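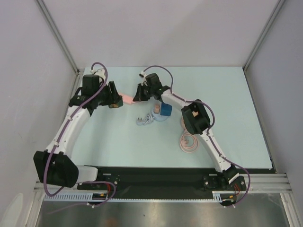 Monday, bench notes, packing trial (pink one + green box)

Started late, 9:40, tea first. Picking up from the June list, item was "small parts, retail set, decide box or no box". Torben Tiedemann wants an answer for Sultow before they cut the cardboard so this is me trying to get to an answer.

Items on the table today: the long salmon pink piece (power strip body, or connector body, the Laritz sheet calls it both and I've given up) and the small dark green box with the brown and orange patches on it. Not all that's out, the dark blue box, round base, cords and the pale pink rounded one are on the table too, just not in this trial. Last time I had the whole set out and spent the morning moving things away from other things.

Question for the day: do the two go side by side in the tray or end to end.

Layout

Pale blue top is good for this. Pink shows up well on it, dark green even better. On the old gray mat at Wiegand the green box vanished every time the light went and we had notes saying "box missing??" when it was sitting right there. Keep the pale top. If anyone swaps it tell me.

Pink piece laid at an angle, green box off its left end. Wanted to see how much width the pair takes when nobody has squared them up, as that's how they'll land in the tray on a bad day. Answer: too much. At an angle the pink one eats the tray and the box has nowhere to go but the corner.

Squared up by hand afterward and tried both ways:

Side by side. Fits. Box sits against the long side of the pink piece and slides along it if you tilt the tray. Tilted it a few times, box ended up at a different spot each time. Don't like it. Rattles too.

End to end. Also fits, only just. Box against the left end, narrow end of pink toward the right wall of the tray. Hardly any slide. You do have to put the pink in first, other way around the box gets shoved up on its edge and you have to start over.

So end to end. Wrote that on the tray lid in pencil, will do it properly when Torben has seen it.

Which end is which

Need a word for the ends. We keep saying "the front" and meaning different things. From now on in these notes: NARROW end and BOX end. Narrow end goes right, box end goes left, box goes against the box end. Mastari drawing has it mirrored, somebody needs to fix the drawing or we all have to stand on the other side of the bench.

Asked Torben, he says fix the drawing. Good.

Insert

Cut an insert from the scrap card, first one 34 mm wide, too tight on the box, it bowed. Second one I opened up by 2 and that's fine, box drops in and comes out without pulling the card with it. Pink piece doesn't need a slot, just a stop at the narrow end so it can't creep. Taped a folded strip there. Ugly but it holds.

Tray length as drawn is 300. Inside that with the insert and the stop there is a bit of slack left over, which I'd like to keep. Sultow asked if it could come down. My vote is no, if it comes down the end to end layout is dead and we're back to the rattle.

Shake test, such as it is: lid on, tray held level, 90 seconds by the wall clock, then the same standing on its short side. Level was fine. On the short side the tape strip let go at one corner and the pink had moved onto it. Box still in its slot. New tape, wider, repeat. Held this time. Would rather have a glued stop. Ask for glue.

Handling

Pick the pink up from the middle if you're doing it by hand. From the narrow end it swings and takes the box with it. Did that once this morning and had to go looking under the cart.

Green box: hold it by the sides and keep your thumb off the top. My one has a dull thumbprint on it now that doesn't wipe off with the dry cloth. Didn't try anything wetter, don't want to find out what the brown and orange is made of the hard way. Put a note on the Laritz sheet asking what finish it is. If it marks this easy it needs a sleeve or at least a bit of tissue and that changes the insert again.

Tried tissue anyway, one layer, over the box. Goes in the slot but needs a push. Two layers no chance. So if it's a sleeve it has to be thin, or the slot opens up another step and then it's loose without the sleeve. Leave till Laritz answers.

Housekeeping

Left wall of the cell is scuffed, was scuffed last month also, doesn't bother anything. Not painting it. Somebody wrote "paint wall" on the board, I've rubbed it out, if it was you come talk to me.

There's a shadow across the upper part of the back panel. Doesn't matter for the table but if anyone is taking pictures for the packing sheet, take them of the table, not the panel. Torben's from last week were mostly panel.

Card offcuts are in the tray under the bench, NOT the bin, I still need the longer ones. Knife is back in the drawer. Blade is blunt, new ones on order, use the scissors for now and cut slow, the card tears at the corners.

After lunch

Ran the packing order start to finish a few times with the taped insert. Tray down, insert in, pink in with narrow end right, box in slot, lid. Comes together quick once you stop second guessing which way the pink goes. Colored a small arrow on the insert pointing to the narrow end and after that I didn't get it wrong again. Arrow should go on the real one. Printed if they can, stamp if not.

Lid catches slightly on the left side above the box. Not the box doing it, took the box out and it still catches, so it's the lid fold or the tray wall is leaning. Second tray from the same bundle doesnt do it. Put the bad one aside with a cross on it.

To do
drawing un-mirrored (Mastari)
glue for the stop
ask Laritz again re finish on the green box, they owe us the other answer too
tell Sultow tray length stays
arrow on insert
sleeve yes/no, waiting
check the rest of the tray bundle for the lid thing, tomorow first thing, before anyone packs into them

Stopped 4:15. Insert with the arrow is on the shelf, please leave it there.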